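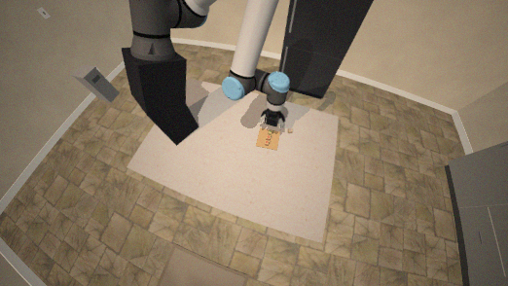 Calm in a bottle.

So the county shelter wants to spend money on calming spray. Kaplan, the outfit selling it, claims 73 percent of kennel dogs barked less after two sprays a day. Less than what? I asked for the study and got a brochure.

The trial had 28 dogs in it and no control group. Ferhat Saraç, who ran kennels for years before I ever held a leash, read it and handed it back without a word.

My Esine still screams at the mail truck. I tried the stuff on her bandanna through all of April and she screamed smelling like lavender. For 300 bucks I'd sooner see them pay somebody to walk the dogs.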